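J'ai fini par craquer pour la housse de couette Bravness, celle en percale de coton lavé, après avoir tourné autour pendant tout l'hiver. Je dors mal quand j'ai chaud, je dors mal quand ça gratte, et mon ancienne parure (un satin de coton offert par ma belle-sœur, très joli, très glissant) finissait toutes les nuits en boule au pied du lit. Bref, il me fallait autre chose.

C'est Marwa Zerouali, ma voisine de palier, qui m'en a parlé la première. Elle a la sienne depuis janvier et elle m'a laissée tripoter une taie d'oreiller dans son entrée, comme au marché ! Le tissu est mat, un peu sec sous la main, avec ce petit côté papier froissé qu'on aime ou qu'on déteste. Moi j'aime. Si vous cherchez du moelleux façon flanelle, passez votre chemin.

La commande, rien à dire. Le paquet est arrivé en 4 jours, dans une pochette cousue dans le même tissu que la parure, que j'ai gardée pour ranger mes collants. J'ai tout lavé une première fois à 40 avant de m'en servir, et là, petite frayeur : la housse sort de la machine chiffonnée comme une vieille carte routière. Je l'ai étendue bien à plat sur le fil, j'ai tiré un peu sur les coins, et ça s'est arrangé en séchant. Je ne repasse pas mes draps, je ne vais pas commencer maintenant. 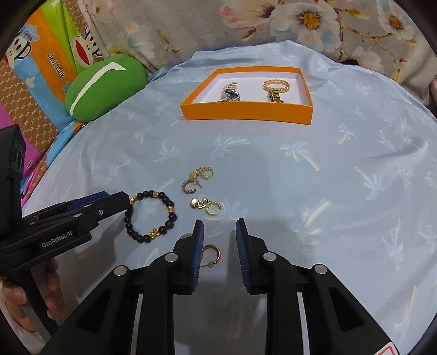 Côté sommeil, je suis conquise. La percale respire, vraiment, et je ne me réveille plus à trois heures du matin pour chercher le côté frais de l'oreiller. Mon mari, qui d'habitude ne remarque rien (il a dormi deux mois sous un plaid sans se poser de question), m'a demandé ce que j'avais changé. Par contre, les premières nuits, ça fait du bruit ! Un bruissement dès qu'on se retourne. Au bout de quatre ou cinq lavages c'est passé, ou alors je me suis habituée.

Maintenant ce qui m'agace. Les boutons. La housse se ferme par le bas avec 13 petits boutons, et les boutonnières sont tellement serrées que j'y laisse un ongle à chaque changement de draps. J'avais une housse Backlund avant le satin, avec un simple rabat, et je regrette ce rabat tous les quinze jours. Il y a bien des liens à l'intérieur pour attacher la couette aux coins, une très bonne idée sur le papier, mais ils sont trop courts pour faire un vrai nœud avec ma grosse couette d'hiver. J'en ai rallongé deux avec du biais qui traînait dans ma boîte à couture.

Le drap-housse est plus réussi. Les élastiques font tout le tour, les bonnets sont profonds, et il tient en place sur notre matelas, qui est pourtant assez haut avec le surmatelas — c'était mon grand désespoir avec le modèle Ikent, dont un coin sautait toutes les nuits, toujours le mien.

Pour le prix, ce n'est pas donné, je l'ai prise pendant les soldes et je ne l'aurais pas achetée plein tarif. À ce tarif réduit, je la recommande sans hésiter aux gens qui ont chaud la nuit. J'en reprendrai une deuxième pour alterner, peut-être en 240 parce que la 220 est un peu juste quand on est deux à tirer dessus. Et si quelqu'un de chez Bravness passe par ici : mettez-nous des pressions, s'il vous plaît !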